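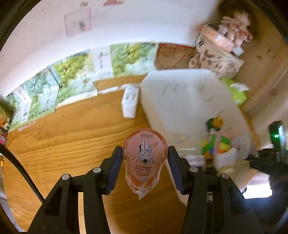

Pink correction tape dispenser, code ACT52310

From: Maëlle Cormier
To: Home cooling list
Subject: Re: Drain line backing up again, second time this summer

Hi all,

Sorry for the slow answer, July is when everybody I know suddenly remembers they own an air conditioner.

On Friday Pitkänen wrote:

> We have a Rikano ducted unit in the attic, put in by the people we
> bought the house from. Last month the float switch shut it off and I
> found the pan full. I ran a shop vac on the outside end of the drain,
> got a cup of brown slime out, and it ran fine. Now it has tripped
> again. The installer quoted me $456 to "redo the condensate line"
> and couldn't tell me what was wrong with the old one. Should I just
> pour bleach down it every week? Also is it OK to bypass the switch
> for a night or two, it's miserable up here.

Please don't bypass the switch! I know, I know, sleeping in that heat is awful, but that little float is the only thing between the pan and your bedroom ceiling. We lost a ceiling that way in our old place and the repair came to $2,438, and that was with my brother-in-law doing the painting.

I'm not crazy about the bleach either. People do use it, but it's rough on metal if it splashes back into the pan, and it smells up the whole house when the blower kicks on. I use plain white vinegar, a cup down the cleanout tee once a month while the system is off, wait half an hour, then flush with water (slowly, so you don't overfill the pan). And never mix the two, in case there's still bleach sitting in there from last time.

But slime coming back in a month makes me think you've got a low spot. Attic lines sag. The plastic gets warm, the straps are too far apart, somebody steps on it getting the Christmas boxes down, and now you have a belly that holds water all season. Mine had 26 feet of pipe and two straps, TWO. I put a cheap level on it every few feet and found the stretch that ran uphill. I added straps every 4 feet and shimmed the low part, and I haven't had the vac out since.

Other stuff I'd look at while you're up there:

Is there a trap, and is it on the right side of the vent? If the unit pulls air through the drain, the water just sits in the pan while the blower runs and then dumps when it stops. You can hear it gurgle if you stand close.

How dirty is the coil? Gunk that grows on the coil washes down into the drain, so a clean pipe under a filthy coil won't stay clean for long. If you can get the panel off safely (power off at the disconnect, please, the thermostat doesn't count) take a flashlight and look at the underside.

What filter are you running, and does it fit? I had a Corkedano one that was a hair too narrow for the slot and dust was going right past it. A strip of foam fixed that.

As for the quote, I'd ask him to write down what he would change. If it says new pipe with proper slope, supports, a trap and a cleanout, that may be a fair price where you are. If it just says "replace line" I'd call somebody else. The Drilance people on the north side did my neighbor's and let her watch, and she was happy with them. I haven't used them myself.

Can you tell us which way the line runs and whether it shares a pipe with anything, like a bathroom vent or the water heater pan? That would change my answer some.

Maëlle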